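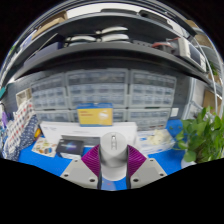 *Blue-topped table, dark gray shelving.*

## The Brastier folding sluice, after a month on Koivisto Creek

by Analyn Gatchalian

I've been panning for gold the slow way for years, on my knees in cold water with a plastic pan and a sore back, so when the Brastier went on sale for $62 I caved (and yes, I'd told everyone I was done buying gear!). I took it out all through May, mostly on the club claim above Cloltgate, and I like it a lot more than I thought I would.

It folds flat, it weighs next to nothing, and it fits in a regular daypack if you take the lunch out first. The legs lock with a twist. They're fiddly with gloves on, and one of mine slipped the first morning and dumped a whole load of gravel back in the creek, which I said some words about. Once I learned to wedge a flat rock under the low end it stayed put.

The ribbed mat is the best part. It held on to the black sand really well and I found fine gold in it that I'm pretty sure I'd have washed right out of a pan. Nothing you could retire on! A few specks in a vial, and I was grinning all the way back to the truck.
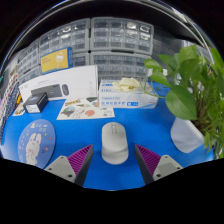
No. 9 | p. 30

Cleanup is where it loses points with me. The mat is clipped in along both sides, and those clips are stiff, and you'll be doing it with numb fingers over a bucket. My old Rimura sluice had a mat that just rolled out. The Rimura also weighed as much as a small dog, so I'm not going back, but I do miss that mat.

The instructions are two pages long and skip the only thing a beginner needs, meaning how steep to set it. Start shallow and watch the gravel. If it's piling up behind the ribs, lift the top end a little. If everything shoots through, drop it. And check your local rules before you put any sluice in a stream, even a little one. Our creek allows hand tools only, with no pumps, and you fill your holes before you leave.

I'd buy it again at the sale price. At full price I'd wait until they fix those clips.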